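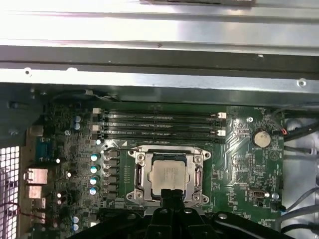

Do I need to have finished high school to enrol at Workivura?

Anyone over 16 can enrol, whatever year you left school. Bring some ID and a pen.

# About Workivura

Evening and weekend school, Vunden Street, up the stairs past the dry cleaner. Started by Kheri Obura and Obadia Tanui after the old community college shut its evening program. Kheri taught bookkeeping there, Obadia did the maths refresher. Students kept ringing them at home. So they rented a room.

Now it's 3 rooms and a kitchen. Kettle works, most of the time.

## What we teach

- Bookkeeping for people who run their own show (invoices, GST, the shoebox of reciepts)
- Maths refresher, from fractions up
- Writing for work: letters, job applications, complaints that get answered
- Computers, inside and out
- English conversation, drop-in, no booking

Classes are small on purpose. Most courses go for a term and you come two nights a week. Miss one, tell us, we'll find you the notes. Miss a few and Obadia will ring you. He's friendly about it.

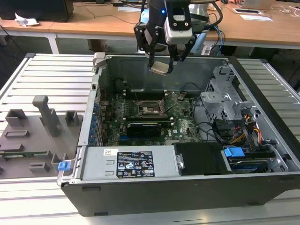
Fees. Full term is $400, concession is half that. You can pay it off in bits, talk to Kheri, she has done every kind of payment plan there is. Conversation class is free and will stay free. Textbooks are on loan from the shelf in the hall, please don't write in them, or use pencil.

## Who comes

All sorts. Tradies sick of paying someone else to do thier books. Parents whose kids have hit algebra. New arrivals, retirees, a good few people from the Gelier bakery who come straight off shift and bring the leftover rolls (thank you Gelier). Some come for one course and go. Others we can't get rid of, and two of those now teach here.

## The teachers

All part time, all with day jobs or recently retired from one. We don't hire on degrees alone. You sit in on a class first, then you take one while Kheri sits at the back. Nervous work. If you can explain long division to a tired adult without sighing you'll do fine.

Kheri still does bookkeeping and most of the admin. Obadia does maths and the timetable, blame him for clashes.

## Getting here

Bus stops right across the road. Parking behind the Rashidi building after 5, not before, they will tow you. Stairs only at the front but there's a ramp and a lift round the back, ring first and someone will come down and unlock.

## Next term

Starts in August. Enrol at the desk any evening we're open or phone and leave a message, speak slowly, the machine is terrible. Bookkeeping fills first. If it's full, put your name on the list anyway, people drop out in the first week every time.

Page updated 11 July 2025. Old timetable is still up on the noticeboard, ignore it.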